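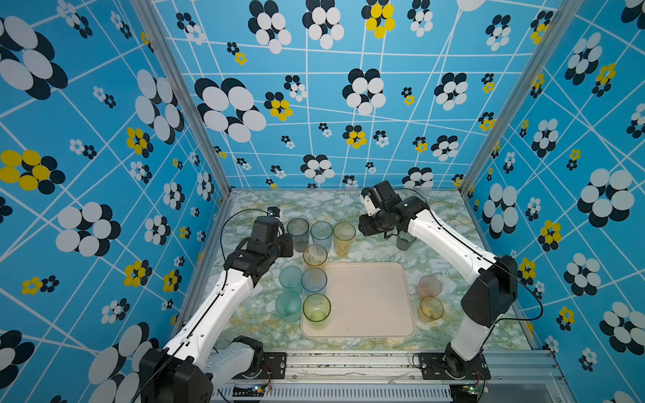
Department of Hospitality and Food Service Management, Stukden College

Reusable Cups in College Dining Halls: Student Project Report, Phase 2

Summary

This report covers the second phase of a student project on the use of reusable drinking cups in the dining halls at Stukden College. The first phase measured how many disposable cups were thrown away during ordinary meal service. The second phase placed reusable plastic cups in both halls, Türkmen Hall and Kirness Hall, and examined how they were borrowed, returned, washed and stored. The authors recommend that the cups be kept in service, with changes to the return points and to the way in which lost cups are handled.

Background

Both dining halls have offered disposable paper cups at the drinks station for many years. The first phase of the project found that more than 900 of these cups entered the trash on a typical day of full service. Most were used once, for water, and were thrown away within the building. Because the paper is lined, the cups could not be placed in the paper recycling bins, although many students put them there.

Students interviewed during the first phase did not express a strong liking for disposable cups. They used them because they were the only cups set out. Several reported that they owned a bottle but did not bring it to meals, either because it was awkward to carry with a tray or because it did not fit under the water spout in Türkmen Hall. The spout was designed for a short cup and cannot be raised.
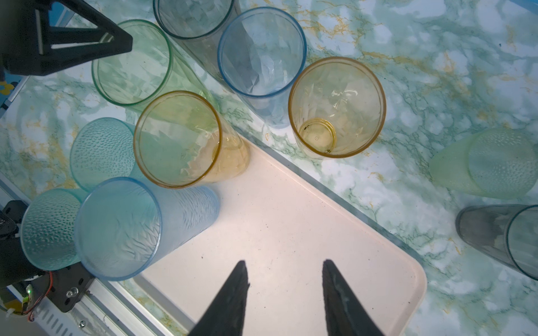

Report prepared by Tülin Karaca and Kadir Kurtuluş
Submitted 16th February

Choice of Cup

The project was given a small budget to buy cups for both halls. Glass was ruled out at an early stage by dining services, which had removed it from the halls after repeated breakage near the serving lines. Stainless steel was considered and would have lasted longest, but the price per cup was too high for a trial in which some loss was expected.

A plain plastic cup was therefore chosen. The order was placed with Wonedetti, a supplier already approved by the college, and came to 600 cups, divided equally so that each hall received 300. Cups were ordered in mixed colors. This decision was a practical one: the supplier offered a lower price for mixed cartons than for a single color. It had some effect on use, as described under Findings.

The authors asked that the cups have a wide mouth and straight or slightly sloping sides. Cups with a narrow base were tested in the dish room at Kirness Hall and tended to tip over in the washing racks, where they filled with rinse water and had to be emptied by hand.

Method

Cups were placed at the drinks stations on the first day of the term. Disposable cups remained available on request from the serving counter but were no longer set out. Signs at each station asked diners to return cups to the dish window with their plates. A separate tray for cups was placed beside the window in Kirness Hall; in Türkmen Hall there was no room for one, and cups were returned on the meal tray.

The authors observed service at breakfast, lunch and dinner in both halls. Dish room staff recorded the number of cups on the shelves at closing time. Short interviews were held with diners and with staff from every shift. No names were recorded, and diners were told that the interview was for a course project and that they were free to decline.

The method has limits. Closing counts do not show how many times a cup was used in a day, and a cup that is missing at closing may return the next morning. The observations were also made by students who eat in the same halls, and some diners may have behaved differently in front of people they knew.

Findings

Use of the new cups was high from the beginning. Requests for disposable cups were uncommon and came mostly from diners who were leaving for class and wished to take a drink with them. Dining services has confirmed that orders for paper cups were reduced in both halls.

Return rates differed between the halls. Kirness Hall, with its separate cup tray, lost few cups. In Türkmen Hall a noticeable share of the stock had left the building by the middle of the trial. Cups were later found in the library, in study rooms and in residence kitchens. Interviews suggest that most were not taken with any intent to keep them — diners carried a drink out and did not know where to leave the cup afterward.

Color had an effect that the authors did not plan for. Diners in groups often chose different colors and used them to tell their drinks apart. Staff reported that the lighter cups showed tea stains earlier, and these were sent back for a second wash more often.

Drying was the main difficulty in the dish room. Plastic holds less heat than china and so dries more slowly after the rinse. When cups were stacked too soon, water stayed between them. Staff at Kirness Hall began to leave the cups upside down on open racks until the next meal, and this practice was later adopted in both halls. It requires shelf space, and Türkmen Hall has little to spare.

Costs

Washing added a modest amount of work to each shift. The dish room supervisors did not ask for added hours but stated that they would do so if the stock were increased. The purchase cost is expected to be recovered through lower spending on paper cups, provided that losses in Türkmen Hall can be reduced. Replacement stock should be budgeted for every year.

Recommendations

The reusable cups should remain in both halls as the standard cup. A return tray should be fitted near the exit of Türkmen Hall, and collection boxes should be placed in the library and the residence kitchens. The water spout in Türkmen Hall should be replaced with a taller one when the counter is next repaired, so that diners may fill their own bottles. The authors do not recommend a deposit. It would require a cash drawer or a card reader at the dish window, and staff in both halls were opposed to it.

Further Work

A final check of the stock is planned for May, before the halls close for the summer. Students wishing to continue the project may request the count sheets and interview notes from the department office.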